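The wedding that was a biscuit ad

March 1, 2022

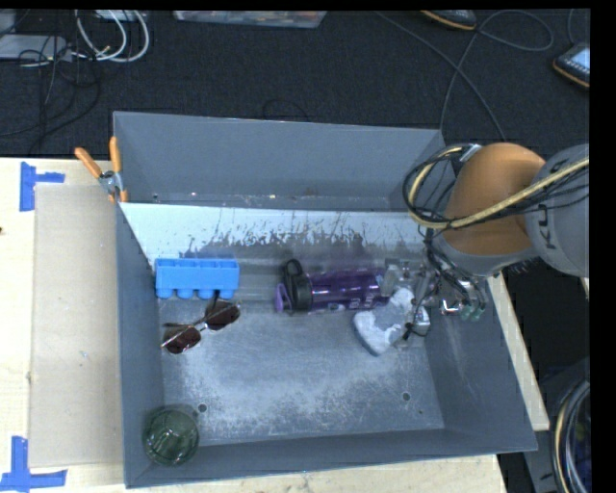
I fell for a celebrity engagement last month and I want to write down how it went, partly because three of my cousins fell for it too and we have all been pretending we didn't. The actor is one I've followed since his first TV serial. He plays the younger brother in Cluscombe, and if you don't watch Cluscombe then most of this won't mean much to you. In January he posted a picture of himself on a beach in sunglasses, the thin silver kind with reddish-brown lenses like the pair lying below the blue tray up there, and in the lens you could see a woman in a veil. No caption, only a ring emoji. By lunch my phone had 27 messages on it.

The family group decided right away that the woman was his co-star. My aunt said she had known since season two. One cousin found an old clip where the two of them share an umbrella outside an awards show and he holds it more over her side than his. I watched it several times. I said I thought it was her too, and I'm putting that here so nobody can bring it up later as if I hid it.

The second post came two days after. It was a hand with henna on it and a bit of gold sleeve. Then a short video, 2 seconds long, of people throwing petals. The gossip accounts had the venue by evening. One said a lake resort, one said his family home, and one said it had already taken place back in the fall and the couple had waited to share it. That last account has been wrong on every single thing I've ever seen it post, and I still read the whole thread.

Yogesh Pandey was the only person I know who didn't believe it. He used to do lighting on small shoots and now he sells insurance, and he looked at the petals video on my phone for a while and said it was a commercial. He said the light was too even for the time of day and that real weddings have an uncle in the shot. I told him he was being cynical. He said fine, and asked if I wanted to bet lunch on it. I did bet lunch on it.

On the Friday the full thing came out. It was 60 seconds long and it was for Horkisen, the tea biscuits. He stands in a wedding outfit, the bride lifts her veil, and she is his grandmother (an actress playing his grandmother) who has eaten the last biscuit in the packet. Then the family laughs and the logo comes up. The woman from Cluscombe isn't in it at all. I paid for lunch the next day – noodles and two sodas.

People were angry in the comments, more than I expected. A lot of them had sent blessings. One woman had written him a long message on the first post about her own marriage, and then came back under the ad to say she felt silly. I felt bad for her. I hadn't written anything public, only in the group, so I got off easier than that.

He did one interview afterward, on the Flirach podcast. The host asked him straight out if he thought it was fair. He said the brand wrote the plan and he signed off on it, and that he never once typed the word wedding. That is true, I went back and checked. But he put up a ring and a veil and henna and let it sit there for five days, and his co-star had people asking about her parents' blessing under her posts the whole time. She told the same podcast a week later that she hadn't been warned. I thought that was the worst part of it, and he didn't really have an answer when it was put to him.

I don't think I'm against this kind of promotion in general. The Bisht brothers did something like it for their album, where they pretended to have split up as a duo, and I enjoyed that one. The difference might be that they were only messing with their own names. Also the album was good. I have not tried the biscuits.

What I keep going back to is how much work we did for free. My aunt made a timeline. My cousin screenshotted the umbrella clip and drew arrows on it, then posted it on a fan page, where it got 150 likes before she took it down. I spent most of a Wednesday evening comparing a sleeve to a sleeve. If you'd asked me to spend that evening on a biscuit ad I would have said no, but I suppose the company got what it paid for.

Cluscombe is back next week and the early word is that the brother has a wedding in episode four. The trailer shows him tying a turban in a mirror and looking nervous. My aunt is already asking if the bride is who she thinks it is. Yogesh has offered me the same bet again, and I said I'd think about it. I'll do my usual write-up after the first two episodes, probably on the Sunday, and the comments on the old season three post are open again if anybody wants to finish the argument about the train station scene.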